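Home | Forums | Benches and Desks | New Posts | Search | Log in

Thread: White paper over the whole bench, who else does this?

revathi_g
I've spent my Sunday rearranging the corner where I build things and I'm so pleased with it that I have to tell someone. The big change is the table. I used to work on a green cutting mat and lost every small screw I owned. Now I tape down one large sheet of plain white paper, mark a few dots on it in pencil for lining things up, and when it gets grubby I peel it off and put a new one down. Fifteen minutes, including the hunt for the tape!

The other thing is fabric. I've hung a length of dark cloth at the back between two aluminium extrusion posts with little bolted brackets at the foot, and it makes such a difference to my eyes in the evening. I'd never have guessed. I only wanted to hide the shelf.

Before I order more paper (the roll I'm looking at is 30 metres, which feels mad) I'd love to know what everybody else puts on their table.

sudheerk
Paper here too, but I gave up on tape and use bulldog clips along the back edge. Tape took the finish off my old desk. How are the posts fixed, through the tabletop or just standing on it?

revathi_g
Bolted down through the brackets. I did try clamps first and leaned on one while reaching for my tea, so that was the end of clamps.

ilango_bench
Lovely to see someone excited about paper! I'm the same, I have a drawer of the stuff. Some pictures:

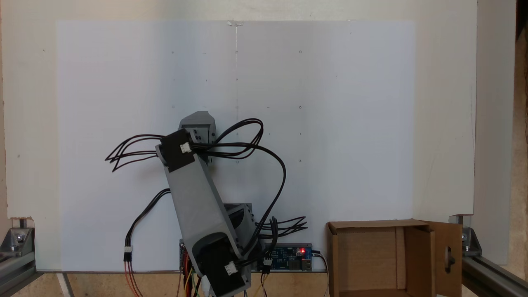
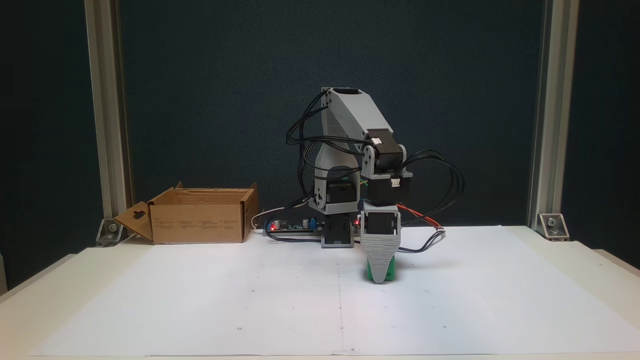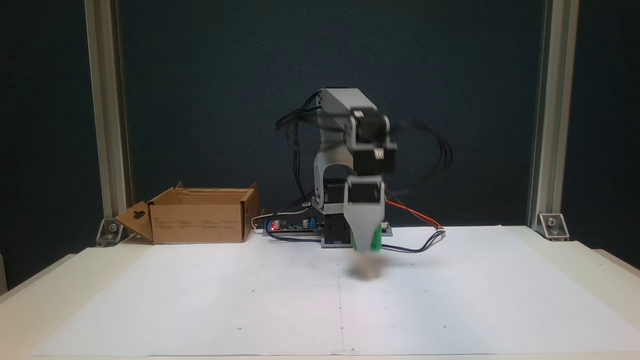 The arm on the bench, with the pencil dots showing on the paper in the second and third.

revathi_g
Oh, that's very close to mine! The dark cloth behind the pale grey parts is gorgeous. How did you space the dots?

ilango_bench
Steel rule and a sharp pencil, then a faint line down the middle so I know where straight ahead is. Go light with it. If you press hard you get a groove, and the next sheet seems to find it when you draw on top.

L_Venkat
I'm going to be the grump. Paper is fine for drawing on but I can't bear it under anything with wires. The cable snags the edge, the sheet rides up, you've lost your marks. I've had a white melamine board for years and I draw straight on it and wipe it off with a damp cloth. 118 cm wide, cut down from a wardrobe door, still going strong.

And Ilango, those cables! Get some spiral wrap on them, please.

ilango_bench
Ha, fair. I like a big floppy loop though, it gives the joints plenty of slack. I wrapped a set tightly once and kept pulling the plugs out.

sudheerk
With Ilango on this one. Two soft ties, one near each end, and leave the middle alone. Spiral wrap is too stiff for small stuff.

L_Venkat
We'll have to disagree. Split braid, then, if you want it bendy. It's lovely stuff and it comes off again when you need to get at one wire.

aish.shenoy
Not joining the cable war, but can I put in a word for the cardboard box? I keep an open one on the table with the flaps out and everything loose goes in it at the end of the night. I've bought proper trays and dividers and I still go back to the box. The ones with a hole cut in the flap are the best, you can hook a finger in and drag it over.

revathi_g
Yes to the box!! Mine currently holds two screwdrivers, a biscuit and all the offcuts of cloth.

Which paper weight does everyone use, by the way? The thin roll I've got wrinkles if I so much as look at it.

sudheerk
Go heavier than you think. Lining paper from the decorating shop does me nicely, the 800 grade. Unroll it the night before with books on the corners or it will curl up at you all day.

L_Venkat
Or a wardrobe door.

revathi_g
I'll try the lining paper first, but I am measuring the spare room wardrobe as we speak. Will report back once the new sheet is down.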